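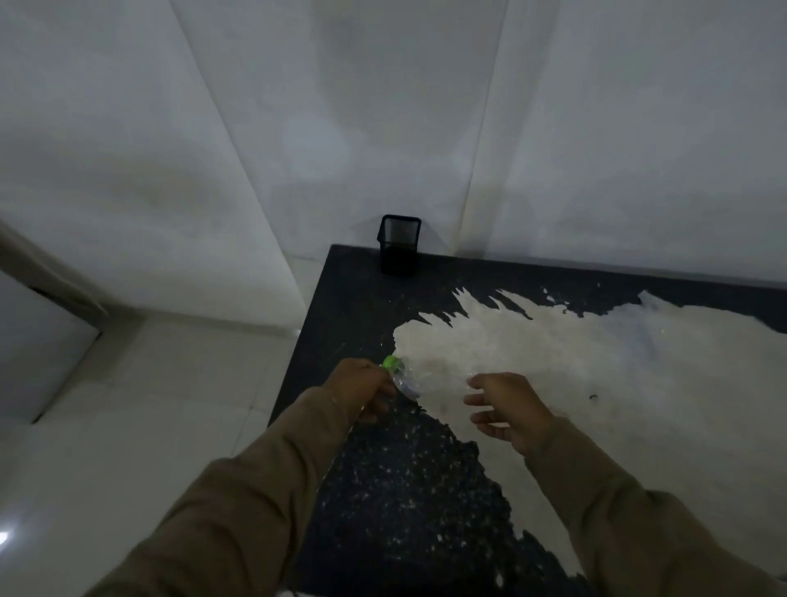
17 Aug 2018

Kitchen day. I had put it off since the weekend and there was no getting out of it, so I started straight after breakfast with the window open and the radio on low.

The worktop first. It is dark stone with pale flecks in it, and it hides everything. Crumbs, salt, tea rings, all of it disappears into the speckle and you only find it with your hand. I ran my palm along the back where it meets the wall and it came away gritty, so that settled where to begin. Foam on a dark top at least shows you where you have been. By contrast the white walls behind show every splash, and there is a bit of grout in the corner I have been meaning to redo since April.

I used far too much. There was white froth over most of the right-hand side, with ragged bits reaching towards the wall and little specks at the other end. I always do this. The clear bottle with the green cap gets squeezed out of shape and then I stand there with a cloth that isn't nearly big enough. Went and got the old bath towel from the cupboard under the stairs.

Left it 8 minutes while I did the kettle. Descaled it, boiled it twice, poured it away, boiled it again for tea. Then wiped down from the wall towards the front edge, rinsing the cloth in the sink each time. It took 3 buckets of clean water before the stone stopped feeling slippery. Dried it with the towel and went over it again with a dry cloth. There is a dull place near the wall that won't come up whatever I do. I think it was there when we moved in.

Did the floor after that. The tiles are pale and they had a line of drips along the bottom of the cupboards, most of them mine from this morning. Mopped backwards to the door and then remembered my tea was on the windowsill on the far side, so it went cold.

While the floor dried I sat on the back step and wrote the shopping list:

washing-up sponges
bin bags, the larger ones
white vinegar
eggs
something for the limescale round the taps
rice

Walked down to Emura after lunch. They have moved the cleaning things to the back by the pet food and it took me a while to find the vinegar. No large bin bags, only the thin ones that split. Tried Zullden on the way home and they had a roll of 100 for less than I expected, which will see us into next year. It was warm and the bag was heavy. Came back along the canal – longer, but there is shade.

Put everything back on the worktop this evening and then took half of it off again. The toaster can stay. The bread bin has gone on top of the fridge for now, and the jar of odd screws and keys has gone in the drawer, where I will no doubt lose it. It looks a lot better with less on it. Some 55 minutes for the counter alone, if I count the fetching and rinsing, and I had told myself a quarter of an hour.

Hands very dry. Must wear the gloves next time – they were in the drawer all along, under the tea towels.

Supper was eggs on toast. Oven tomorrow, if it isn't too hot.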